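Wanted: 30 people who don't believe in sleep apps

Most sleep apps promise you a better night and then grade you on it in the morning. We have read the studies behind a lot of those grades and we aren't impressed. Samples are small, trials are short, and the people who quit halfway tend to vanish from the results. So we're running our own, and we would like doubters in it.

The Plonden Sleep Diary Trial runs for six weeks, starting in January. You keep a paper diary. Half of you will also get a nightly score on your phone, and half won't. We want to know whether seeing a number changes how rested people say they feel. Our guess is that it makes some of them feel worse, but a guess is all we have.
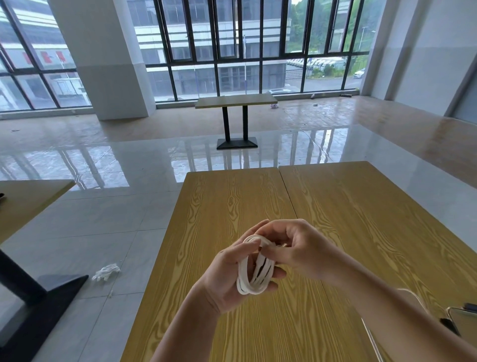 You should be over 18, live within reach of Randberg, and work regular daytime hours. Shift workers and parents of newborns, sorry, not this round. You will come in twice, for an hour each time, and fill in the diary before 10 a.m. every day. It gets dull by week three.

Pay is $300, and you keep a share of it if you drop out. We will not fix your sleep, and we can't tell you which group you'll be in.

To apply, write to Orla Mac Suibhne at the Geraghty Building, Room 494. Complaints about the study design go to Sorcha Kavanagh, who wrote it.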